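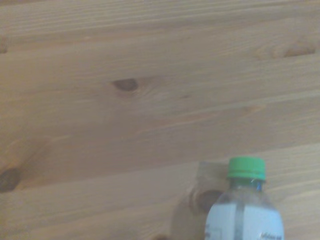 Small plastic bottle with a green screw cap, on knotty wood.

Courses > Consumer Studies > Handouts > Week 3

Reading a Claim: Green Words on Packs
Notes to go with the lecture. Last changed Jul 27, 2019.

Bring these notes to the seminar along with a pack of your own. Any pack will do, so long as it has at least one environmental claim on it. Last year several people brought packs they had chosen because the claims were silly, and we had a good laugh and learned very little. Bring something you would buy without thinking.

Where we had got to

Last week was about price. We looked at how "was" and "now" prices are put together and how hard it is for a shopper to check the "was". The same difficulty is back this week in a worse form. With a price you can at least, in theory, go to the shop and look. With a claim about how something was grown, made, moved or thrown away, the person reading it has almost no way of looking. They are being asked to take somebody's word, and the somebody is the seller.

I am going to be fairly hard on these claims. If you think I am too hard, say so in the seminar and bring your reasons. A few of them do hold up and I will get to one.

Kinds of claim

The bare adjective. Green, natural, kind, gentle, clean, pure, friendly. These words promise nothing that could be tested. Ask what would have to happen for "kind to nature" to be false and you will see the trouble. A maker who uses one of these words has told you how they would like you to feel.

The comparison with a missing half. "Less plastic." Less than what? Our course example is the Jestasell refill pouch for washing-up liquid, which says "35% less plastic" on the front in large type. On the back, in type I needed my glasses for, the comparison turns out to be with the firm's own older bottle, which had already been withdrawn. So the figure may well be right. It tells you that Jestasell used to sell a heavier bottle. It doesn't tell you whether the pouch is better than the one beside it on the shelf, or whether the pouch can be recycled where you live, and the two materials may well be treated quite differently once they reach the bin.

Note also that nothing is said about how much liquid each holds. If the pouch holds less, some of the saving has come from there. I wrote to ask and was sent a leaflet.

The part that stands for the whole. "Made with recycled card." The sleeve is; what about the tray and the film? Floretti biscuits are the case in your reading pack. The claim is printed on the sleeve and is true of the sleeve. Half of last year's group, reading quickly, took it to cover everything. They are not foolish people. The sentence was laid out so that it would be read that way, or at any rate nobody at the firm seems to have minded that it could be.

The true but idle claim. Saying a product is free from something that it would never have contained, or that the law already keeps out. It costs the maker nothing and makes the next product along look suspect by comparison. Look for "free from" and then find out who is selling the same thing with it in. Quite often you won't find anyone.

The future claim. "We are working towards." "Our aim is." I give these no marks at all unless there is a date, a measure and somewhere the result will be published. Working towards something is what I have been doing with my garden shed.

The badge. A leaf, a drop, a globe, a pair of cupped hands. This one takes longer, so it has its own section.

Badges

A badge looks like the word of an outsider, and that is why it works. Sometimes it is the word of an outsider. There are schemes with published rules, paid inspectors and a record of throwing members out. There are also badges drawn by the firm's own design department, and on the shelf the two can look much alike.

With any badge, three questions:

Who owns it?
What are the rules, and can I read them without joining?
Has anybody ever lost it?

The last is the one I would keep if you made me drop the others. A scheme that has never refused or removed a member might have been very lucky in its members. I doubt it.

Groen is the scheme we use for practice. Its rules are on its website, so it does well on the second question. On the first it does less well: the scheme is paid for by fees from the firms that carry the mark, and the fee goes up with sales. That is common and does not prove anything bad. A body can take a fee and still say no. But it has a reason to say yes, and you should write that down next to anything it tells you about itself. On the last question, I could find no list of firms removed. There may be one. If you find it before the seminar I will gladly correct this page.

A scheme can also be honest and narrow. A mark about forestry says nothing about wages, and a mark about wages says nothing about water. The shopper sees a badge and thinks "good". You should see a badge and think "good at what?"

Surveys behind the claim

Makers like to say that shoppers want greener packs and will pay for them. Guvivum, who sell vitamin drinks, say in their trade brochure that most of the people they asked would "choose the greener option". They asked some 700 people, which sounds like plenty. Now look at how they did it.

The people were customers on the firm's own mailing list. They were asked at the end of a form that had already spent a page on pollution. No prices were given. And the answer was never set against what the same people went on to buy, although the firm must have had the order records sitting there.

A large number of answers to a poor question is still a pile of poor answers. People asked whether they would like to behave well will mostly say yes. I would say yes. Then I would go to the shop tired and hungry and buy whatever was at eye level.

There is a fair reply to this, and you should know it. Some people do change what they buy, and what people say they want can shift before what they do. A survey might pick up the early part of that. My answer is that it might, and this one was not built to.

Colour

Put down here briefly as it comes up every year. Students want to say that green on a pack is itself a claim. I would be careful. Green is also used for mint, for lime, for decaffeinated, and for no reason at all. A cap may be green because last year's was blue. You can't accuse a colour of lying. What you can say is that colour helps a weak claim along, so that a vague word in green type beside a leaf gets believed more easily than the same word in black. That could be tested. I have seen it stated far more often than I have seen it tested, and I would like one of you to take it on for the long essay.

One that holds up

I promised one. In your pack there is a copy of a label from a plain bag of oats (the maker's name has been taken off so that you judge the words). It says which part of the bag is paper, says that the inner layer is not, tells you to pull them apart, and says the inner layer goes in general waste. There is no leaf on it. It makes the product sound slightly worse than it would have sounded with less said, and I trust it more for that reason. Whether shoppers in general do is another matter. Sales of the oats are not given, and I would not assume that being straight is rewarded.

For the seminar

Copy out every environmental claim on your pack word for word, including the small type. Don't tidy the wording up. Then, for each one, put down:

— which kind it is, using the headings above (some will fit more than one)
— what would make it false
— whether you could find that out, and how long it would take you

Do this before you look the firm up. It is very hard to read a sentence plainly once you have decided whether you like the people who wrote it.

If your pack has a badge, answer the badge questions too. "I could not find out" is a proper answer, provided you say where you looked.

Written work

The short piece is due in October. Take one claim and follow it as far back as you can. I do not want a general essay on whether business is wicked. Good marks go to people who get stuck somewhere definite and can say where. Last time the best piece ended at an unanswered email to a card mill, and it was a good deal better than the ones which ended in a call for new laws.

Quote the claim exactly. Keep the pack or a clear copy of it until you have had your mark back, as wording on packs gets changed without notice and I have twice been unable to check what a student said they saw.

Reading

The Floretti and oats labels, and the pages from the Guvivum brochure, are in the printed pack. The Groen rules are long. Read the part on how complaints are handled and skim the rest. Note who decides a complaint, and who chose them.

Related handouts
Week 2: "Was" and "Now" Prices
Week 4: Serving Sizes and Other Small Print
Week 5: Who Paid for the Survey?
Guide to the Long Essay
Notes on Quoting from Packs and Leaflets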